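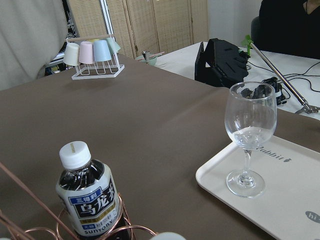 2 min read

How to Book and Prepare a Meeting Room at Homlow

Staff and registered community groups may reserve any meeting room in the Homlow building. Requests are handled by the Room Bookings Office in Room 155. Please read these steps before submitting a request.

Step 1. Choose a room
The Cheung Room seats 17 and is suited to interviews and small group work. Larger meetings should be held in the Brestitz Room on the upper floor.

Step 2. Submit the request
Complete the booking form at the front desk or call extension 241. Requests must be received at least 2 working days before the meeting. State the start and end times, including the time needed for setting up.

Step 3. Arrange refreshments
Sealed bottled drinks, such as water or oolong tea, are permitted in all rooms. Hot food is permitted in the Brestitz Room only. Groups bringing their own refreshments should note this on the form.

Step 4. Set up the room
Tables may be moved, provided that the doors stay clear. Do not tape notices to painted walls. Display boards may be borrowed from the front desk.

Step 5. Close the meeting
Return the tables to the layout shown on the wall plan. Take bottles to the recycling point by the stairs, close the windows, and hand in the key.

Changes and cancellations
Notify the office as soon as a booking is no longer needed. Bookings for May are now open. Questions about repeat bookings should be addressed to Yuk-lan Fang, Room Bookings Office.

Page last reviewed: March 22, 2026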